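Packing a snack box for posting, what goes at the bottom?

Civelstead Community Boards > Food and Drink > Sending food

ishbel_c
Posted in June, 19:42
I'm putting together a box of Chinese snacks for my niece, who has moved up north for work and can't get any of it locally. I've got a red gift box with a separate lid and I'm laying everything out on a cloth on the living room floor, as the table isn't big enough.

So far I have spicy strips (latiao), wrapped sweets, a pastry, a bun in a sealed bag and some vacuum-packed eggs. The whole lot came to 733g on the kitchen scales before I added the eggs. I'd like to stay under a kilo with the box.

My question is about order. Do the heavy things go at the bottom or round the sides? Last time the pastry arrived as crumbs.
Ishbel Chisholm

rojanasak
19:58
Heavy at the bottom, always. Eggs first, flat, then the sweets, then the strips, pastry on top. Fill the gaps with scrunched paper. If you can shake the box and hear it, it isn't finished.

brendaq
20:15
I'd disagree with that. If the parcel gets turned over, and it will, the eggs are on top of the pastry. I stand the heavy packets on their edges along one side and put the soft things on the other with a bit of card between. I've sent dozens this way and lost one egg custard tart, which was my own fault for sending a custard tart.

ishbel_c
20:31
Thanks both. The latiao are the ones I'm least worried about. They're the Mala Wangzi ones in the silver foil with the red top, and she eats them by the handful.

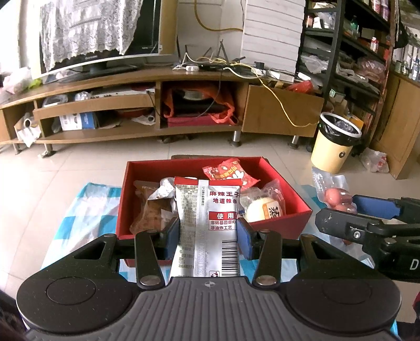 What I can't decide is whether the eggs should go in the box at all. They're heavy for their size and I could send them separately with a jar of chilli oil. The box was meant to be something nice to open and I don't want it squashed for the sake of a few eggs.

dristeneo
20:40
Leave the eggs out. Postage on a second small parcel isn't much and if a vacuum pack splits you'll have brine over everything. It happened to me with tofu. The sweets were fine but the paper ones all had to go in the bin.

rojanasak
20:47
They don't split if you put them in a freezer bag first. I think people worry too much about this. Two parcels is twice the chance of one going missing.

brendaq
20:55
Freezer bag, yes, agreed on that much. Also check the date on the bun. Some of the steamed sort only last a week or two out of the fridge, and if it's warm in the van I wouldn't risk it.

ishbel_c
21:10
The bun is good until the end of next month, I've just looked. I'll bag the eggs.

Does anyone put the gift box inside another box? Mine is only thin card and the lid doesn't grip very well.

dristeneo
21:18
Yes, definitely. I use the plain brown ones from Bravomen, they do a flat-packed size that leaves a couple of fingers' width all round a normal gift box. Tape the lid of the inside one down with something that peels off cleanly or she'll tear the top getting into it.

rojanasak
21:26
A ribbon round it does the same job and looks better. But weigh it again afterwards. My last outer box was 268g with the padding, more than I'd allowed for, and it pushed me into the next price up.

ishbel_c
22:04
That would put me over the kilo, then. I've taken out half the sweets and will see where that leaves me. The eggs are still on the cloth.

brendaq
22:12
Take the eggs out and put the sweets back! She can buy eggs.

ishbel_c
22:20
Not these ones she can't. I'll go with the bag and the side-by-side packing with card, and pay the extra if I have to. Posting it tomorrow morning.

rojanasak
22:23
Still say heavy at the bottom, but let us know how the pastry gets on.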